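Horance Outdoor and Print - marketing meeting, minutes

Last updated: 25 February 2025

Present: sales, design, accounts, and the outside buyer from Stullow. Laryea sent apologies and a slide deck, which was not shown.

1. Loyalty email program
The August send went to 2000 addresses. Stullow's report calls the result "strong engagement." The meeting asked what was engaged with. Stullow said opens. Accounts pointed out that many mail programs open messages by themselves, and that the number of people who then bought anything was 17. Stullow said the emails also build awareness. It was noted that everyone on the list is already a customer and is presumably aware.

2. Subject lines
Design has tested first names in the subject line against no names. The difference was 3 orders. Sales wants to call this a win and put names in everything. The meeting did not agree that 3 orders show much of anything. Test to be run again with a larger list before anyone changes the template.

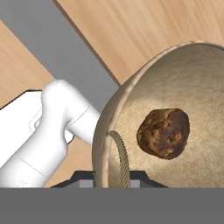 Sales objected that waiting for a bigger list means waiting forever, and that customers have told the store staff they like being greeted by name. Asked how many customers, sales did not have a figure. Left open.

3. Vorlow proposal
Vorlow offers to manage the list, write the copy and "predict churn" on a yearly contract. The price covers nearly everything except sending the emails - that is billed separately. Nobody present could explain how the prediction is made, and the proposal doesn't say. Accounts will ask for results from a client of our size, with sales numbers and no open rates. No contract to be signed until these arrive.

4. Unsubscribes
31 since the last send. Design thinks two emails a week is too many. Stullow thinks the wrong people are getting them. Agreed to drop to one a week and look at orders again, though Stullow asked that its disagreement be written down.

5. Other business
The unsubscribe link on the phone version still goes to the home page. Design to fix it before the next send.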